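Home | Lists | Archive | Search | Help

Puvesberg Small Boxes List
Jul 7, 2019
Re: dividers and lid lining, brown jewellery box

An earlier message said:
> The cross dividers in my box from Zeman have come away at the junction.
> Is it worth regluing them, or should I pull the lot and leave one open tray?
> Also, does the gathered lining in the lid come out without damage?

Reglue them. One open tray of that size lets everything slide to the front when the box is carried, and chains knot within a day.

My own box has the same general layout: a pale divided tray, and gathered fabric in the lid. It has a gold-coloured clasp at the front.

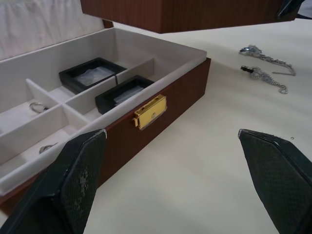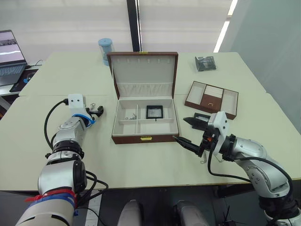
For the glue, use a thin bead of PVA along the bottom edge only. Fit the long divider first, then the short ones against it. Clamp lightly and leave it 2 hours before loading. If the edge is furry, 300 grit is fine enough; 40 will tear the covering.

The lid lining is harder. On the two boxes I have opened, the fabric was stapled to a card backing and the card glued to the lid. A warm palette knife got one off cleanly. The other lost a corner of card. I would leave yours alone unless the gathers have gone slack.

Small open inserts are useful for earrings, provided they are narrower than the compartment. Plamemcombe used to sell them singly. Measure inside the dividers, as the rim takes up a few millimetres.

2 replies | 0 shares

Recent on this list:
Clasp pins, replacement sizes
Prirkside swap day, February
Removing old felt from trays
Hinges that will not hold a lid upright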